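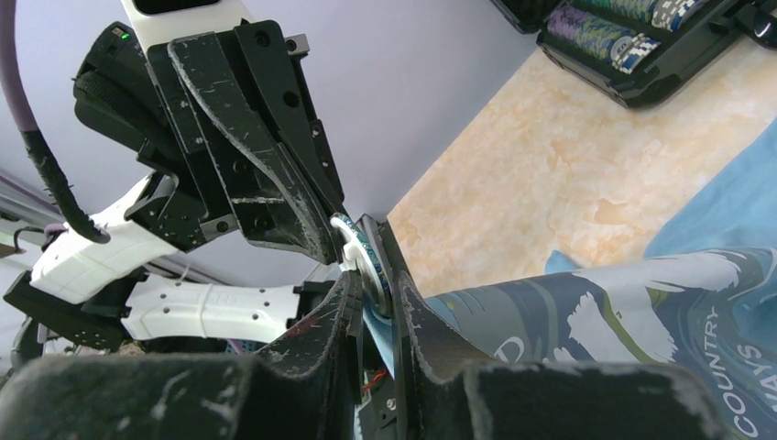 Product News / Home Storage

2022-09-06
By the Nosik press office

Nosik adds poker chip case and garment sorting guide to Prenel home storage range

Nosik today announced two additions to Prenel, its line of storage products for shared family rooms. The first is a hard-shell chip case holding 400 chips. The second is a printed sorting guide for rooms where games, toys and clothing are put away in the same session.

The case closes flat and has a carrying handle on one side. Chips are stored on edge in horizontal rows, separated by color, and the lid is lined with black foam. Each row is filled from the handle side. A card pack may be laid on top of the rows before closing. The closed case weighs 12 pounds when full and should be stored flat, on a shelf no higher than 70 inches.

The sorting guide was prepared with Brynjólfsdóttir, a home organization firm. It assumes a mixed starting condition: an open chip case, building bricks and toy pieces on the floor or counter, and T-shirts laid among them.
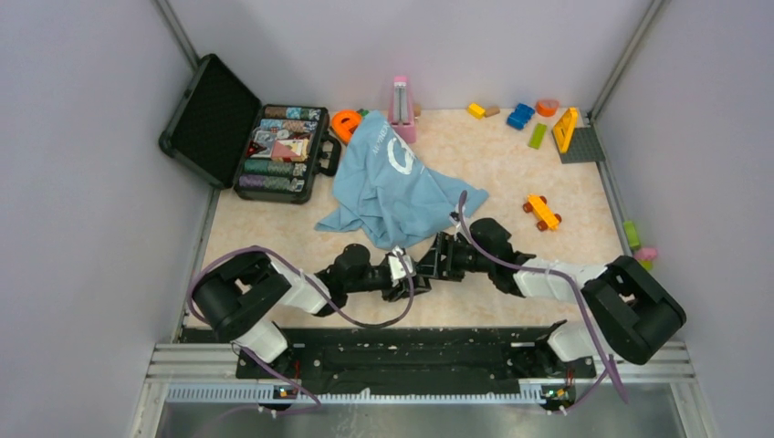
Order of work

The guide sets out a fixed sequence. Loose chips are returned to the case first and the lid is closed. Building bricks and blocks follow, sorted by size. Assembled pieces, such as a brick car on wheels, stay assembled and go into the bin last. Soft goods are handled after all hard items have been cleared from under and around them.
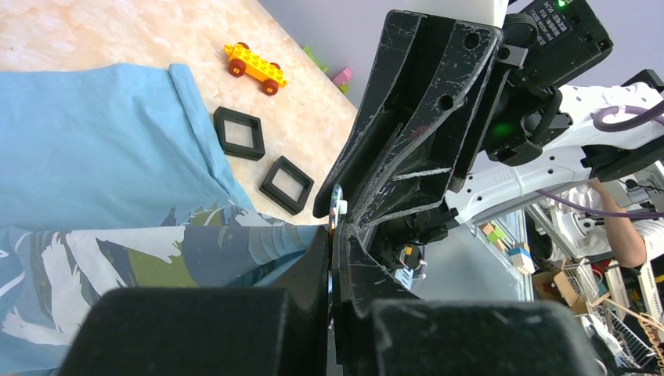 Light blue cloth and patterned fabric beside a toy car with red wheels.

T-shirts are sorted into plain and printed before folding. The guide uses the collar as the reference point: the shirt is spread with the neckline away from the user, the sleeves are brought in, and the body is folded in thirds toward the collar.

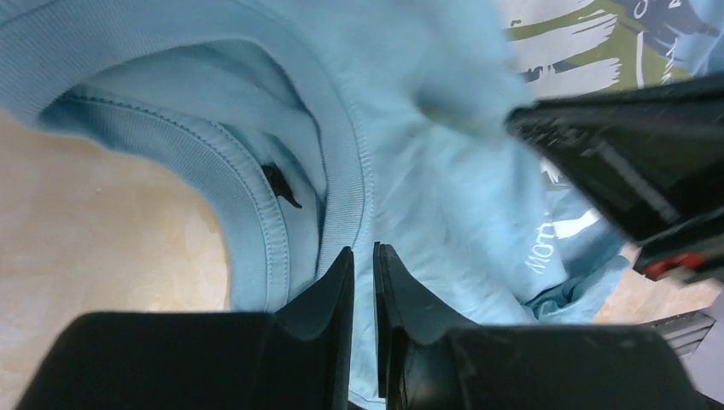 Printed shirts are folded with the graphic facing out so that they can be identified in a drawer without unfolding. Finished stacks are limited to 8 shirts per drawer section.

Availability

The Prenel chip case and the sorting guide will ship in December through Plakel stores and the Nosik catalog. The guide is included with each case and can also be ordered separately. Replacement foam liners and handles will be stocked as spare parts.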